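Cahier, avril. Audit de classement Flastitz, suite de l'entrée précédente

Objet de l'entrée : nettoyage de la deuxième collecte, premier passage du modèle de position, questions ouvertes avant rédaction de la note méthodologique. Les hypothèses n'ont pas changé : on cherche à savoir si les offres sous la marque maison (Brarkenik) sont classées par Flastitz plus haut que ne le justifient leur prix, leur note et leur délai de livraison. Collecte lancée à 6 h 40, terminée avant midi, aucun redémarrage.

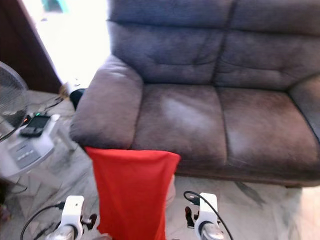
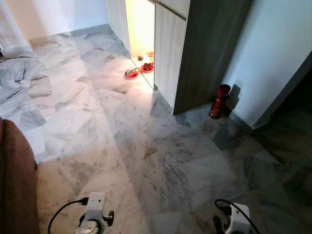
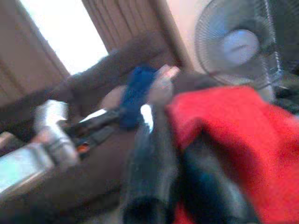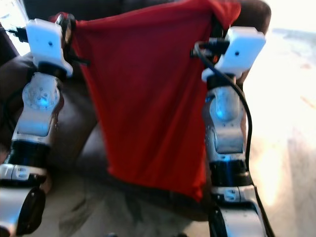 1. Collecte

1119 requêtes soumises, issues de la liste arrêtée en mars. Chaque requête est passée sous 3 profils : visiteur sans historique, compte avec historique d'achats générique, compte abonné à la livraison rapide. Les trois passages d'une même requête sont lancés dans une fenêtre de quatre minutes, pour limiter l'effet des changements de prix.

Une requête n'est retenue que si les trois passages donnent une page complète et analysable. Après ce filtre il en reste 921. Motifs de rejet, du plus au moins fréquent :
- redirection vers une page de rayon (pas de liste classée au sens strict, donc pas de position exploitable) ;
- page tronquée, moins de vingt offres renvoyées ;
- bloc publicitaire non étiqueté dans le code source, impossible à séparer des résultats organiques.

Le troisième motif m'ennuie plus que les deux autres. S'il est corrélé à la présence de Brarkenik dans la catégorie, le rejet n'est pas neutre. Je garde les pages brutes dans un dossier à part (rejets_pub) et je demande à Dewanti d'en relire un échantillon à la main.

Sur les 921 requêtes retenues, 678 comportent une offre Brarkenik ou plus dans les vingt premiers résultats organiques, profil sans historique. C'est cet ensemble qui sert à l'estimation. Les autres servent uniquement de contrôle pour les distributions de prix.

2. Extraction

Analyseur passé en version avril. Modifications :
- le prix retenu est le prix affiché, frais de port inclus quand ils sont visibles sur la page de résultats. Avant, on prenait le prix barré dans certains cas (erreur de sélecteur, voir entrée de mars) ;
- le délai de livraison est converti en jours ouvrés. « Demain » vaut 1, « aujourd'hui » vaut 0. Les fourchettes sont codées par leur borne haute ;
- la note moyenne est conservée à une décimale, le nombre d'avis passe en logarithme après ajout de 1 ;
- l'identification de la marque maison se fait sur le champ vendeur ET sur le champ marque. Le champ marque seul laissait passer des revendeurs tiers qui écoulent des produits Brarkenik, et ces offres-là ne relèvent pas du tout du même mécanisme.

Point à vérifier : les lots. Une offre de deux unités et une offre d'une unité sont comparées au prix total. Il faudrait un prix unitaire, mais le champ quantité est renseigné de façon trop irrégulière en dehors de l'alimentaire. Pour le moment, variable indicatrice « lot » et c'est tout.

3. Modèle

Logit ordonné par rang, requêtes en effets fixes. Variables : écart de prix à la médiane de la page, note, log du nombre d'avis, délai, indicatrice lot, indicatrice expédition par la plateforme, indicatrice Brarkenik. Erreurs types regroupées par catégorie de produit, le regroupement par requête me paraissant trop optimiste (les requêtes d'une même catégorie partagent la plupart de leurs offres).

Résultat du premier passage : coefficient Brarkenik positif, significatif sous les trois profils. Il baisse nettement quand on ajoute l'expédition par la plateforme. C'était attendu, toutes les offres maison étant expédiées par Flastitz par construction. La question devient donc : l'expédition par la plateforme est-elle un critère de qualité légitime ou un canal de la préférence ? Les deux lectures sont défendables et les données ne tranchent pas. Donner les deux spécifications côte à côte dans la note, sans en désigner une comme principale.

Essayé aussi une version tronquée aux cinq premières positions. Le coefficient est plus élevé, mais l'intervalle s'élargit beaucoup. Pas de conclusion à tirer à ce stade. Ne pas la mettre dans le corps du texte, annexe au mieux.

Par profil : le compte abonné présente le coefficient le plus fort. Le filtre « livraison rapide » est activé par défaut sur ce profil et retire une partie des vendeurs tiers de la page avant même le classement. Ce que l'on mesure là mélange donc sélection et ordre. À décomposer : comparer les ensembles d'offres d'abord, puis l'ordre sur l'intersection.

4. Comparaison avec Drurstead

Drurstead ne vend aucune marque propre dans les catégories retenues, d'où son intérêt comme référence. On a repassé la même liste de requêtes chez eux. Idée : estimer le poids du prix, de la note et du délai sur Drurstead, puis prédire le rang que les offres Brarkenik auraient sur Flastitz avec ces poids-là.

Limites, à écrire noir sur blanc dans la note :
- rien ne garantit que le classement de Drurstead soit lui-même neutre. Pas de marque maison ne veut pas dire pas d'intérêt financier, les commissions y varient selon la catégorie ;
- la clientèle n'est pas la même, les poids optimaux pourraient différer sans qu'il y ait distorsion ;
- les délais de Drurstead sont déclarés par les vendeurs, ceux de Flastitz sont calculés par la plateforme. Même variable dans le tableau, pas la même mesure.

Je conserve l'exercice à titre indicatif. Dewanti Sumampouw n'est pas convaincue et propose de remplacer la référence externe par une comparaison interne : catégories où Brarkenik est entrée entre la première et la deuxième collecte, contre catégories où la marque était déjà présente ou toujours absente. C'est plus propre. Reste que le nombre d'entrées entre les deux collectes est faible, et qu'une entrée n'est pas tirée au sort (la marque maison va là où les volumes sont bons). On fait les deux et on compare.

5. Incidents de traitement

Le serveur Cullinane a saturé en mémoire pendant l'estimation à effets fixes. Cause : la matrice des indicatrices de requête était stockée en dense. Repassé en creux, estimation terminée en onze minutes. Script corrigé et poussé sur le dépôt, ne plus utiliser la version de mars.

Doublons : certaines offres apparaissent deux fois sur une même page, une fois en résultat organique et une fois dans un bloc « recommandé » inséré entre deux lignes. L'analyseur comptait les deux. Règle adoptée : on garde la première occurrence organique, et le bloc inséré décale les positions visuelles mais pas les rangs. Il faudra justifier ce choix. Un consommateur voit la position visuelle, pas le rang. Je calcule donc les deux variables et je mets la position visuelle en test de robustesse.

Encodage : les caractères accentués des titres d'offres étaient mal lus sur une partie des fichiers du profil abonné. Sans effet sur l'estimation, mais cela faussait la détection des lots (« unités » non reconnu). Repris, fichiers régénérés.

6. Portée de l'exercice

Noté après la discussion de 15 h, pour ne pas se répéter dans les versions suivantes.

On ne mesure pas un préjudice. Un écart de rang n'est pas une perte de bien-être tant qu'on n'a pas de données de clics et d'achats, et on n'en aura pas. Si l'offre maison est moins chère et que le consommateur s'en trouve mieux, l'écart de rang peut coexister avec un gain à court terme. L'effet sur l'entrée et l'investissement des vendeurs tiers est une autre question, à horizon plus long, et rien dans notre collecte ne permet d'y répondre.

Ce qu'on peut dire : à caractéristiques observables égales, telle offre est classée plus haut de tant. Les caractéristiques non observées restent un problème sérieux (taux de retour, réclamations, ruptures de stock). La plateforme les connaît, pas nous. Si les offres Brarkenik ont un taux de retour plus bas, un algorithme parfaitement indifférent à la propriété les avancerait aussi.

Borne possible : méthode à la Oster sur la sélection par inobservables, en rapportant le déplacement du coefficient à celui du R². Son adaptation à un modèle ordonné n'est pas immédiate. Solution de repli : rang en linéaire, effets fixes, et on calcule la borne sur cette version. Les signes sont les mêmes qu'en logit ordonné, l'approximation est acceptable pour une annexe.

Vocabulaire : écrire « écart de classement conditionnel » partout. Retirer « autopréférence » des titres de tableaux, le mot présume l'intention. Il peut rester dans l'introduction, avec renvoi à la littérature.

7. À faire

- Dewanti : relecture manuelle des rejets_pub, échantillon stratifié par catégorie. Grille de codage déjà dans le dossier partagé.
- Moi : décomposition sélection / ordre sur le profil abonné.
- Moi : position visuelle contre rang, tableau à deux colonnes.
- Les deux : liste des catégories avec entrée de Brarkenik entre les collectes. Fixer la définition d'« entrée » avant de regarder les coefficients, et l'écrire ici.
- Demander si Drurstead publie sa grille de commissions par catégorie. Si oui, l'ajouter en variable.
- Figer les données : somme de contrôle sur les fichiers du jour, copie en lecture seule sur Cullinane.

Ajout de 18 h 20 : sommes de contrôle faites. Une divergence sur un fichier du profil sans historique, due à la régénération de cet après-midi (le script réécrit l'horodatage en en-tête). Contenu identique ligne à ligne une fois l'en-tête retiré. Calculer désormais la somme sur le corps du fichier uniquement. Définition provisoire d'« entrée » : aucune offre Brarkenik dans les vingt premiers résultats de la catégorie à la première collecte, présence sous les trois profils à la deuxième. Dewanti préférerait un seuil par requête et non par catégorie, à reprendre demain matin.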